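Home | Reviews | Gallery | Parts | About | Contact

We use cookies to keep this site running. Accept | Manage

Gripper Gallery: Hand-Held Pairs on the Ocampo Bench

Wemomside sent us two hand-held grippers and a claim that anyone can collect clean data with them in 20 minutes. I have read that sentence before, from Onberg and from Erkham, and it cost us a month each time. So we did our own runs, 64 in all, on clutter and smooth surfaces.

Small mixed pieces in a glass dish are my usual first test. A single block on a bare table flatters everything.

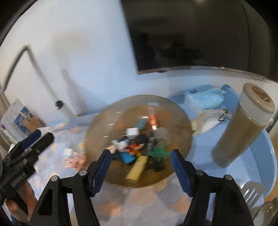

The ridged navy fingertips are the selling point, and I'm not sold. Ridges help on a flat face. On small round things they give you a narrow line of contact and a lot of hope. We logged 41 clean picks, and the maker's own sheet promises better than that.

Blur is my other complaint. Move at a normal human pace and the wrist view smears — slow down and you are no longer recording how people work. At $800 a pair I would want a faster shutter before I wanted new pads.

The Erkham pads go on next, same dish, same pieces.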